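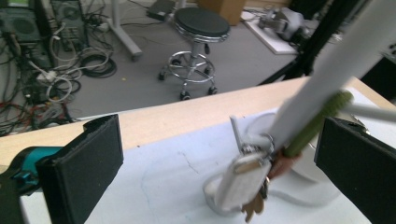
Pince à main pour collecter des démos : ça vaut vraiment le coup ?

brasmou
Message posté en avril
Bonjour à tous. On me pousse à passer à la pince tenue à la main pour constituer notre jeu d'exemples (rangement de petits objets sur table). J'en suis à 283 épisodes et je reste très dubitatif. Dès que ça s'entasse, c'est flou, et une bonne partie de l'objet est masquée. Sur Sollton on me dit que le volume compense. Quelqu'un l'a vérifié, ou tout le monde se recopie ?

k_lambda
Le volume compense si les épisodes sont variés. Les tiens le sont ? Même table, même fond, même bonhomme qui tient la pince, ça fait 283 fois le même épisode.

brasmou
On est deux à collecter, et on change les objets toutes les 4 séries. Mais la table, oui, c'est toujours la même. Un début d'épisode chez nous : 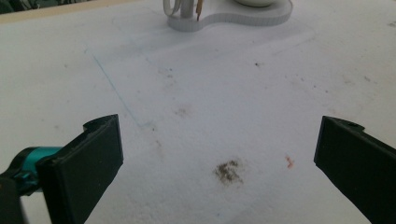 Pince ouverte, rien entre les doigts. Plateau blanc, taches comprises.

ferraille38
Nettoie ton plateau ! Cette tache brune en plein entre les doigts, le modèle va finir par s'en servir de repère. Pareil pour le trait bleu à gauche.

k_lambda
Pas d'accord. Un plateau nickel, c'est le meilleur moyen d'avoir une politique qui panique à la première miette. Moi je laisse la saleté, mais je tourne le plateau entre deux séries.

ferraille38
Oui enfin, tourner le plateau, personne ne le fait au bout de 2 heures de collecte. On a essayé avec l'outil de Duggan, le protocole a tenu une matinée.

brasmou
Et le flou ? Je vire les épisodes ou je garde ?

pvc_dur
Garde, si le geste est propre. Le script Sullex par défaut jette beaucoup trop à mon goût, il confond flou et échec. Visteck fait l'inverse, il garde tout, même les prises ratées. Aucun des deux ne me convient, je trie à l'œil.

ferraille38
Trier à l'œil, donc au pif.

pvc_dur
Si tu as un critère chiffré qui marche sur des objets empilés, je prends.

brasmou
Bon. Je vais entraîner une fois avec les épisodes flous et une fois sans, sur les mêmes objets. Je ne m'attends pas à grand-chose.

k_lambda
Teste aussi sur une autre table, sinon tes deux courbes ne diront rien.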